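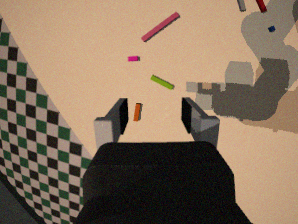 The train to Lollunach leaves at ten past seven, and I was glad that I had bought my coffee the evening before and put it in a flask, for the kiosk at the station was still closed. I went to visit the paper mill Marino, which opens its doors to visitors on one Monday in January. I bind notebooks as a hobby and have used their paper for a long time, so I was perhaps more excited than the other guests.

Our guide was Gemma Rizzi, who has worked in the sorting room and now takes care of the samples. She spoke quickly but clearly. We were divided into 2 groups, and mine began in the cellar, where the old cotton is soaked and beaten. The smell is not bad, a little like a wet towel. The noise is another matter. I understood only half of what was explained there, and I had to ask again on the stairs.

The drying loft pleased me most. It is long and low, with wooden shutters on both sides, and the workers open or close them according to the weather. There are 327 ropes for hanging the sheets. Gemma said that on a damp day a heavy sheet can need the whole week, and that customers do not always like to hear this.

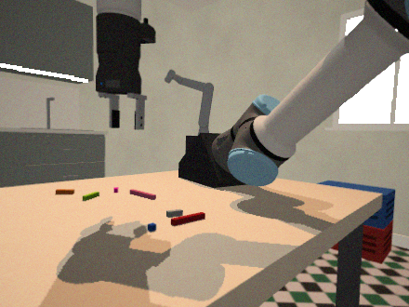
After the loft we could make one sheet each ourselves. You dip the mould, lift it level and give it a small shake – this looks very easy when another person does it. My first sheet was thick at one corner and almost nothing at the other. The second was better, and I was allowed to take it home between two pieces of felt.

Lunch was soup and dark bread in the canteen. In the small shop I bought a packet of the cream paper called Skulo, and a bottle of Gurico size, which I had until now only ordered by post. The prices are the same as in the catalogue, but one can touch the sheets before paying.

If you want to go, write to the mill early and wear shoes that may become wet. Bus 102 goes from the station to the gate, but it does not wait for the train, so I walked back along the river.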